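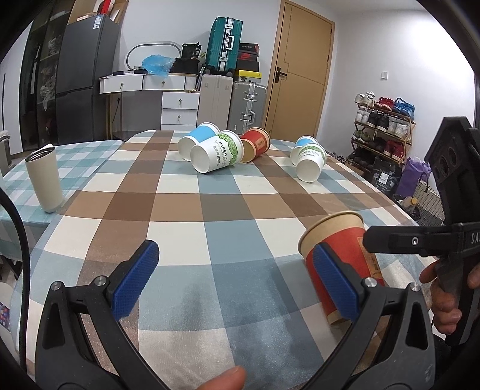

有位买家留言问我，蓝色指垫用久了发滑，是不是整把夹爪都得换，顺便还问垫子能不能拿酒精擦。好问题！不用换整把，换垫子就行；酒精别用，橡胶会越擦越硬，清水加一点点洗洁精就够了。

我干脆把Trultero手持夹爪的保养和换垫这一整套写在这个页面上，省得大家一条一条翻留言（我自己也老翻不到）。

商品：Trultero手持夹爪指垫维护套装
适用：Trultero手持夹爪，黑色双指款
发货地：Tornitside仓库
现货，下午3点前拍下当天出

套装里有什么

蓝色带纹理橡胶指垫一对，双面胶片一小包，内六角扳手一把，清洁布一块。胶片我多放了几张，第一次贴歪太正常了，我自己头一回就贴歪了，还歪得很有自信。

为什么我老拿纸杯说事

我平时试夹爪就爱用纸杯。金属块、木块都太好夹了，垫子磨成什么样都能夹起来，看不出毛病。纸杯不一样，杯壁软，力大一点就瘪，垫子一滑杯子就歪。我会立着夹一遍，再放倒了夹一遍，几种杯子换着来，有的杯身光，有的糙一些，手感差得挺多的。桌上铺块布也有好处，杯子放倒了不容易乱滚，我也不用满地追。

夹的时候别只盯着垫子，也听听声音。正常的时候很安静，要是合爪有“咔”的一声，八成是指根螺丝松了，先别急着怪垫子。

换垫子怎么换

先把线拔掉，这一步别偷懒。手指张到最大，从指尖一侧慢慢把旧垫掀起来，掀不动就拿吹风机的温风吹30秒，胶一软就好掀了。千万别拿美工刀硬撬，刀口会在手指上留印子，以后新垫子怎么贴都有个小鼓包，看着难受，夹东西也不平。

残胶用指腹搓掉，再用湿布擦一遍，彻底晾干。贴新胶片，对齐指尖那条边，然后上垫子，纹理面朝里。贴好之后空手合上，让两片垫子互相压着，放10分钟再用。着急的话……也别着急，我着急过，垫子第二天就掉了。

左右两片不分，想对调也可以。我习惯隔一阵子把两片换个边，因为右手握的人发力往往偏一侧，磨损也跟着偏。

日常检查，用完顺手做

看垫子边角有没有翘。翘一点点就补胶，别等它整片掉下来。

捏几下扳机，回弹应该干脆。要是拖泥带水，多半是里面进灰了，先用气吹吹，吹完还不行再拆。

顺着线摸一遍，看有没有硬折。收纳的时候线绕大圈，不要贴着手柄缠紧，接头那里最怕这个。我见过的断线，差不多都断在接头旁边。

手指根部的螺丝用套装里的扳手带一下，带到有阻力就停。别使劲，螺孔滑丝了修起来比换垫子麻烦多了，钱也多花好多。

关于润滑

转轴处可以点一滴Kadent的轻质油，真的就一滴！油多了会顺着手指往下走，走到垫子上就完蛋，纸杯、塑料瓶统统夹不住。要是不小心沾上了，垫子拆下来用洗洁精水洗，晾干还滑，就换新的吧，别跟它较劲。

我常被问的几个事

Stergiou那款夹爪能不能用这套垫子？尺寸不一样，它的指面窄，垫子会多出来一圈。有人自己剪了用，说还行，我没试过，不敢打包票。

垫子能不能单买？可以，选项里选“仅指垫”，胶片照样送。

旧垫子翻过来用行不行？不行，背面是平的，没有纹理，抓东西差远了。

手柄能不能用水冲？不能！布拧干了擦就好。扳机缝里的灰用软毛刷，我用的是一支退役的牙刷，特别顺手。

多久换一次？看你夹什么。天天夹纸箱、砂面的东西就磨得快，只夹杯子瓶子能撑很久。我看的是纹理，指尖那一段摸上去光了就换，不看日子。

售后

垫子收到有破口、气泡，拍个照发我，直接补寄，不用退回来。已经贴过又撕下来的就没法退了，这个请理解一下。拿不准自己的型号，也可以先拍张手指正面的照片发给我，我对好了你再下单，晚上13号套装补货的时候回复会慢一点，看到了都会回。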